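Home | Bedroom | Kitchen | Small Spaces | Reviews | About

Filed under: Bedding, Mattress Pads & Toppers

Denley Quilted Mattress Pad — three months of sleeping on it

I bought this one in November after my old pad finally gave up (the elastic went first, then one whole corner of the filling slid down to my feet and stayed there). I'd looked at the Giretti for ages and even had it in my cart twice, but it was almost double the price and I just couldn't do it for something that lives under a sheet. The Denley was 40 dollars with free shipping, so I went for it!

First thing, the packaging. It comes squashed down into a zippered bag the size of a couch cushion, and when you pull it out it looks so flat and sad that I nearly sent it back. Give it a day. I ran mine through a warm dryer with two tennis balls and it puffed up nicely, and it's stayed that way since.

The fit is where it beats my old one. The skirt is stretchy all the way around, and it goes over my mattress without that thing where you get three corners on and the fourth pops off and smacks you in the chin. I'm not a calm sleeper and it has crept up at the foot maybe twice. My brother-in-law Higinio Cisneros has the same pad on a much thicker mattress and says he has to wrestle it, so measure yours before you order. The label says it'll go up to 15 inches and I think that's optimistic.

Comfort is good, not hotel good. You notice the softness when you sit down, and less once you're lying flat. It doesn't make me hot, which the old one did, and it doesn't crinkle. If you want real cushioning you need a topper, and I'd point you to the Raudsepp I reviewed last spring, though that thing weighs a ton.

Washing — cold, gentle, low heat, and plan on two dryer cycles. I've done it four times now. A few threads pulled near one corner seam and I snipped them off, no drama. The white has stayed white too, even though I drink coffee in bed and have no plans to stop.

My one real gripe is that it's a bit slippery on top, so a loose blanket tends to wander off to one side by morning. I'd still buy it again at this price, and I'm thinking of getting one for the guest bed.

The quilting is what sold me in the first place, because plain box stitching always goes lumpy on me. On this pad it's a mix of diamonds and waves, and you get these soft little ridges all over that show up nicely on the bright white, even next to a duvet cover as loud as the orange and yellow one with the sleepy egg yolks.

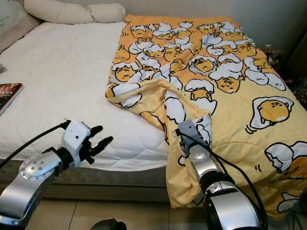 Contact | Privacy | © Flutent Home Reviews | Back to top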